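Gresuscombe Parts Room -- notes from the Fri 6 June get-together

I'm typing these up since I lost the coin toss, so blame me for any spelling.

We started late because the coffee machine was being descaled. The April notes were fine with everybody, except that I'd put the Plutex order down as arrived and it hadn't (it has now, all 12 cartons, yay!).

Shelving. Vávra can deliver the two new racks whenever we like. We went back and forth on whether they go by the door or along the back wall, and the back wall won. I'll call them.

Labels. The Wolport ones are peeling again. We're trying the thicker kind on 4 shelves first and then we'll see.

Bins. This took most of the meeting! The gray metal bin has a lot of scratches and scuffs on its floor, and I said I'd like it cleaned up and a mat put in before we fill it any fuller. Parts also keep getting bunched up at one end -- I'd love to see them spread out a bit.

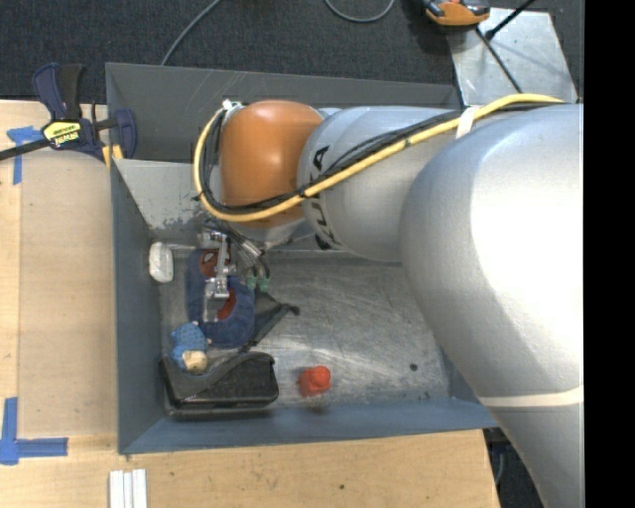 Ayman Bensaid said a mat would only slide and trap grit underneath, and he'd sooner have the floor wiped every Monday and leave the scratches alone. Fair enough. We agreed to wipe first and price up mats later, nothing over 30 dollars each.

Other stuff. The broom is missing. Please bring it back, whoever has it, no questions asked. Key for the side cupboard is on the hook again.

Next one is same time, same table, and I'm not taking notes.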